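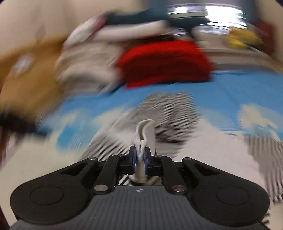 **What does Trinov do with clothes?**

We take in clothes that people in Ollville no longer wear, sort them by hand, fold them, and pass them on to families who can use them. Small things like belts, cords and clips are kept together with the piece they belong to.

## Who we are

Trinov is a small clothing exchange on Zaugg Street. We opened in February with two tables and one rail, in the back part of a former shoe shop. Today we have the whole shop, and the sorting is still done the same way as in the first week.

The name does not mean anything special. It was painted on the door when we came, and we liked it.

## How we sort

Each bag is opened on a clean sheet, so that light and dark pieces are easy to see and no button gets lost. Knitwear is folded and never hung, as it becomes long at the shoulders. Striped and printed pieces go in one pile – customers ask for them by pattern more often than by size. White and beige clothes are checked at the window, where stains show best.

A piece that needs only a button or a new cord goes to the mending shelf. We can mend up to 15 pieces in one evening.

## What we have done so far

By 8/28/24 we had passed on 3897 pieces of clothing. The winter coats go first, every year the children's sizes are too few, and of men's shirts we have always more than enough.

## Bringing clothes

Please wash everything before you bring it, and close the zippers. We accept up to two bags per visit. Shoes and pillows we cannot take, but the Mania thrift store across the street takes both.

The shop has room for 200 bags. When it is full, we put a yellow card on the door, and then we ask you to keep your bags at home until the card is gone.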